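I have been putting off this post for two weeks, mostly by wiping down things that were already clean. But my sister keeps asking how we're getting on with the sleep app, so fine.
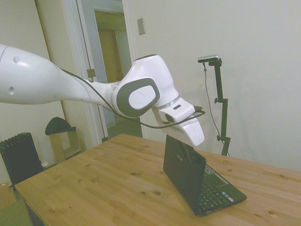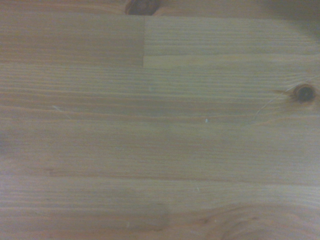
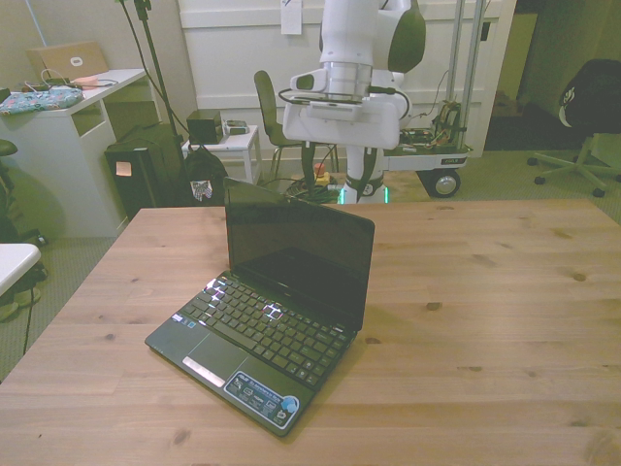 A laptop on a pine table, last picture.

Cokelthorpe Diary, page 20

The app is called Toltero. Jolanta Ostrowski from our baby group swears by it, and her son sleeps like a log, although he slept like a log before she downloaded it too. You type in every nap, every feed and every time the baby wakes up, and it tells you when the next "sleep window" opens. It says it has 300 tips for tired parents. I have read a fair number of them by now, mostly at 2 in the morning, and a lot of them are the same tip wearing a different hat.

My daughter is seven months old and has not read any of them. On our first afternoon the app told me her window was opening, so I closed the drapes, put on the rain noise and sat in the dark with a baby who wanted to chew my necklace. Twenty minutes later the window had closed – and she fell asleep in the car seat on the way to the store.

Maybe it needs more time to learn her habits. That's what the help page says. I notice the free trial ends well before the learning does.

Ewan thinks I'm being unfair. He likes the charts, and he did point out that her morning naps have gotten longer. They have. She also started crawling this month and goes at it like she's paid by the yard, so I'd want to know how the app plans to take credit for that.

What bothers me more is how I've started checking my phone to find out if she's tired, when she is right there rubbing her eyes. My mother used a kitchen clock and a lot of walking up and down the hall.

We're keeping it until the trial runs out. If anyone has used it past the first month, did you still log every nap? And did you find where they hide the cancel button?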